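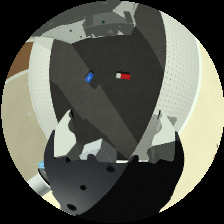 About us

Home | About us | Courses | Teaching rooms | Work with us | Contact

Pirnum is a small school for robot teaching. We show people how to show a robot a task, either with the hand on the arm or from a distance with a controller. We also record such tasks ourselves, for companies who need them and do not have the people or the patience.

Who we are

The school was started by Jaqueline Camacho and Eliécer Pacheco. Jaqueline was a teacher of mathematics for adults, and Eliécer repaired packing machines. They met at an evening course in programming, where both of them were in the last row and both had the same complaint: the arm in the classroom could be moved only by the lecturer. So they rented two rooms above a print shop and bought a used arm, and the first course had 3 students. One of these students was Gladys Chávez, who now leads our recording work.

Today we are five persons. Fredy Cárdenas takes care of the simulator and of everything which has a cable. Édgar Guzmán joined us last, in February, and he teaches the beginners.

How we teach

Every student begins in the simulator. It has a table, some blocks, a gripper and the view from the wrist, and it is drawn with simple shapes on purpose. The student sits with the controller and sees only what the wrist sees. A small blue block and a red and white one lie on a dark surface, the fingers are open, and the first exercise is to come to one of them slowly and in a straight way. Most people come too fast. Many also forget that the fingers are wide and that a wrist which is turned a little will arrive turned a little.

The shadows are also a part of the lesson. Our simulator makes them with hard edges, and a beginner often takes a dark corner of shadow for a thing which lies on the table. We let them make this mistake. In the real room the lamps and the window do similar things, only softer, and it is better to have met the problem already.

After the simulator comes teaching by hand. The motors are put in free mode, the student holds the arm behind the wrist and leads it through the task. It feels heavy in the first hour. By hand one learns very well what the arm can reach and where the elbow wants to go, and afterwards the work with the controller becomes more calm. We repeat both ways until the student can choose between them for a given task and can explain the choice to us.

We ask for written notes after each session. They can be short. "Closed too early, second try better" is a good note. "OK" is not a good note, and Gladys will return it.

The courses

First Hands is for people without any experience. It takes four evenings, and no programming is necessary. You need to be able to sit for one hour and a half and to accept corrections.

Remote Work is the longer course. It treats the controller, the delay of the picture, how to make a pause in the middle of a task, and how to repeat the same task many times without becoming careless. At the end each student makes 189 demonstrations of one task, and they are reviewed one by one together with a teacher.

The Company Course is held in your place or in ours. We build the lesson on your own task. Please write to us early, as we can take only one company at a time.

Recording for others

In the last season our team recorded 1,847 demonstrations for customers, and we threw away some 492 more which we did not find clean enough. We tell this second number to every new customer. A demonstration where the operator hesitates is sometimes useful, but it must be marked as such, and it must not be mixed silently with the good ones.

Our biggest customer is Jetley, who makes sorting stations for small warehouses. For them we teach mostly picking and turning of small parts. With the workshop Sotelo we do a different kind of work: their people come to us, learn the controller, and then they record at home with a recording tool which Fredy wrote and which we call Claritgate. It checks each file before it is saved, and it refuses a file if the start position is wrong. There were complaints about this in the first weeks. The start positions are now good.

What we do not do

We do not sell robots and we do not take commission from anybody who sells them. We do not promise that a robot will learn your task after a certain number of demonstrations. We can say what happened with similar tasks, and we can advise you to begin with an easier one.

Visiting us

You are welcome to see a lesson before you decide. The evening groups begin at 6 pm, and guests sit at the side by the second screen, where the wrist view is shown. Please come ten minutes before, the street door is closed when the lesson begins. The rooms are on the first floor and there is no lift. If stairs are difficult for you, tell us, and Édgar will arrange the simulator lesson in the room of the print shop downstairs.

We teach in Spanish and in English. Our English is not perfect, as you can read here, but in the lesson we point a lot.

Work with us

At the moment we look for one more operator for the recording work, part time, mornings. Experience with a controller is nice but it is not required. Send a short letter to Gladys and write in it about some work which you did with your hands and repeated often.

Contact | Prices | Terms of the courses | Privacy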